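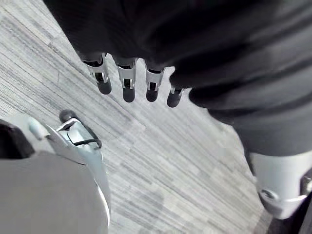 O vaporizador Grultstead, da Zurik, vem numa caixa onde se lê que passar a ferro «pertence ao passado», o que no meu caso já era verdade antes de o comprar. A tábua servia de prateleira e o ferro de peso para livros. Vesti-me durante anos segundo o princípio de que o preto disfarça tudo, e é falso: num pano escuro e largo, cheio de dobras, são precisamente os vincos que apanham a luz, enquanto o resto fica de um preto impecável a fazer-lhes moldura. Quem tem um armário como o meu compra, mais cedo ou mais tarde, uma coisa destas.

Paguei por ele o preço de um jantar para duas pessoas, sem vinho. Traz o aparelho, um depósito de 400 ml, uma escova que encaixa na cabeça e uma luva de proteção só para a mão esquerda. Sou canhoto. Escrevi à marca a perguntar se havia luva direita e respondeu-me Charito Rivera, muito amável, a sugerir que a virasse do avesso. Virei. O forro fica por fora e pareço um padeiro em apuros, mas não me queimei.

## A passar, propriamente

Aquece em 30 segundos, tal como prometido, e faz um ruído de cafeteira ofendida. Em malha e viscose é muito bom: uma passagem lenta de cima para baixo, com a bainha esticada pela outra mão, e a peça fica apresentável. Em algodão de t-shirt também se safa, desde que não se espere um vinco de alfaiate. Em linho, mais vale assumir as rugas e dizer que é estilo.

Camisas são outra conversa. O colarinho não fica direito sem uma superfície dura por trás, e o manual (traduzido por alguém com grande coragem) recomenda «usar a porta». Usei a porta. Resulta mais ou menos e a tinta, ao fim de umas semanas, começou a fazer bolhas.

O meu cunhado, Danilo Evangelista, tem o Tendosix e jura que é superior. Experimentei-o num fim de semana em casa dele. Deita mais vapor, de facto, e pesa como um haltere; depois de duas camisas já eu defendia publicamente o amarrotado.

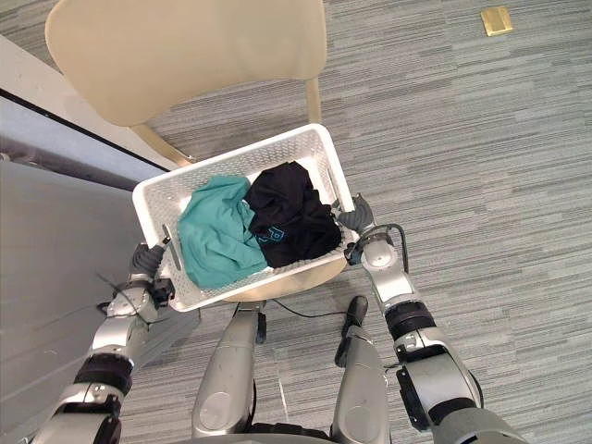 O que mais altera o resultado nem sequer é o aparelho, para desgosto de quem escreve análises. É o tempo que a roupa passa amontoada à espera. Uma t-shirt sacudida e pendurada logo a seguir à lavagem precisa de um minuto de vapor. A mesma t-shirt, esquecida até ao dia seguinte, pede vapor, insistência e algum vocabulário. O folheto da Zurik não toca neste assunto, e compreendo.

## Queixas avulsas

O cabo é curto. Vaporizo as calças encostado à tomada da cozinha, ao lado do frigorífico, como se as estivesse a interrogar.

O depósito pinga se for inclinado demais para a frente, e o «demais» descobre-se nos sapatos. Com água da torneira, começou a cuspir calcário em outubro, claro que sobre uma camisola preta. Passei a usar água desmineralizada e não voltou a acontecer.

A escova é ótima para pelo de gato. Guardei-a na gaveta dos talheres por engano e agora vive lá.

**Comprava outra vez?** Sim, e com um cabo maior comprava dois. Se a sua vida inclui camisas brancas e reuniões, fique com o ferro. O meu continua em cima dos livros.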